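Flendine G3 Hand-Held Gripper (pair)
Item 534 | Ships as left and right unit, padded fingers fitted
Resellers' bench notes

We sell three hand-held grippers and this is the one we argue about most. The Flendine page calls it "ready for any household task." We would not put that on a box. Read on before you order.

What you get: two grippers, two sets of padded fingers, one marker cube, a charging lead and a printed card that tells you to download the manual. The wide-angle camera is built in. There is no case.

We tried the pair against the Tinuvar hand unit on kitchen jobs: cupboards, drawers, a dish rack and a refrigerator. Flendine's own clips are all shot on an open table with good light from above, and a table doesn't tell you much. A fridge has a door in the way, white walls that wash out the picture, and a wire shelf that fingers like to catch on. 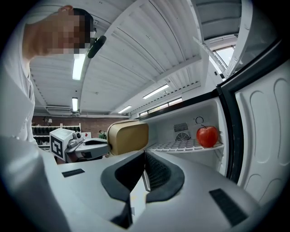

Fridge test with both units in use, apple on the wire shelf.

Fingers. The padding is thick and kind to fruit. It is also bulky, and with two grippers inside one compartment you run out of room fast. Over 57 tries on the apple we bruised none and dropped a few against the side wall. Thin items like a cheese packet are another story. If that is your work, look at the Tinuvar.

Camera. Wide view, good for keeping the other gripper in sight. Straight lines bend a lot toward the edges. The spec sheet says the software corrects for this. Ours needed a fresh calibration before we believed the numbers, and the supplied routine is slow.

Tracking. The square marker reads well when it faces the camera. Turn your wrist too far and you lose it. Flendine says "full range of motion," and we would like to know whose wrist they measured.

Controller. Works with the Brovumik logger, sold separately. The listing used to say "plug and play." We took that line out in February.

Weight is not given by the maker, so we don't give one either.

Spare finger pads: item 123, sold in pairs. Order a set with the grippers if you plan on daily use.

Returns accepted on unopened units only.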